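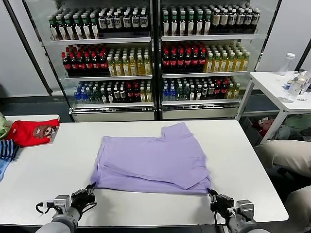

Chapter 7
Looking After a Folding Cell

A folding cell has two arms, one table and a great many opinions about cotton. This chapter is about keeping the first two in order so that the third can be ignored.

Take a single moment in the job: both grippers have the hem of a lavender T-shirt, one at each bottom corner, and the rest of the shirt lies half folded on the white table. If the arms disagree by a few millimetres about where the table is, the shirt will be the first to know. The engineer is usually the last.

Most faults blamed on software live in the cables. The lead looping out from a wrist sensor is bent each time the arm moves, and it keeps no diary. At the Clemier workshop, Isabelle Robichaud logged 216 stoppages and traced 14 of them to a single connector — one that had passed every inspection, chiefly by being looked at while the arm was still.

We shall therefore work from the outside in. Section 7.1 deals with cables and wrist sensors, Section 7.2 with finger pads and grip, and Section 7.3 with finding the table again after somebody has leaned on it. The Plokoritz method of levelling is left to the end, where it can do least harm.

Before reading on, stop the cell and isolate it. Readers who feel this goes without saying are asked to do it anyway.

© Fraser Rasov, February 2021. All rights reserved. Back to top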